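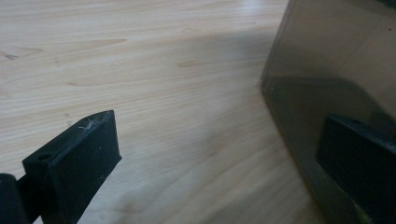 Boltham should lengthen its ballot cure window

By Ida Petersen
Mar 1, 2024

The Boltham election code gives a voter three days to fix a mail ballot that has been set aside for a signature problem. The clock starts when the clerk's office mails the notice. It does not start when the notice arrives, and in the Rorkness precincts a first-class letter often takes all three days to get there.

In the last general election the clerk set aside 67 mail ballots for a missing or mismatched signature. Of those, 29 were cured in time. The other 38 were rejected under section 4, which leaves the clerk no discretion once the window closes. One school levy that night was decided by fewer votes than that.

The council will take up the code again in April. Two changes are on the table. The first, drafted by council member Sabine Pfeiffer, would extend the window to seven days after the election and start it on the date of receipt, with receipt presumed on the fourth day after mailing. The second would require the clerk to try a phone call or an email when the voter has supplied either one on the return envelope.

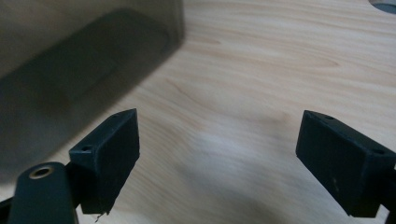
Wooden tabletop with a circular cutout.

I support both, with one reservation about the second. A contact requirement needs a log. Without a written record of the time, the number called and the result, a losing candidate can claim that some voters were called and others were skipped, and the clerk will have nothing to show a judge. Knut Reuter, the deputy clerk, told the February work session that a log would take his staff two extra minutes per envelope. At the present volume that is a little over two hours for the whole election.

The main objection concerns certification. The canvass must close on the tenth day, and Jörg Ostermann has argued that a seven-day window leaves too little time for review. His point would carry more weight if the canvass were held up by cured ballots.

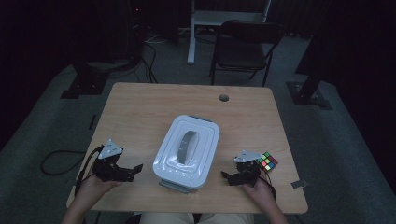

It is held up by provisional ballots, which already have a seven-day limit and go through the same three-person board. Cured envelopes could be reviewed in the same sitting – the form is one page, and the signature on it is compared with the one in the voter file.

Cost is a smaller matter. The clerk's estimate is $2000 per election for postage, printing and overtime, and the phone calls fall within the overtime line.

The draft also needs a fix that has drawn no comment. Section 4 refers to "the signature on file," and many voters have more than one. A signature given at age 18 may be compared with one written 30 years later. The code should direct the clerk to check every signature on file before setting a ballot aside. I have sent that wording to Pfeiffer's office and asked that it be added before the first reading.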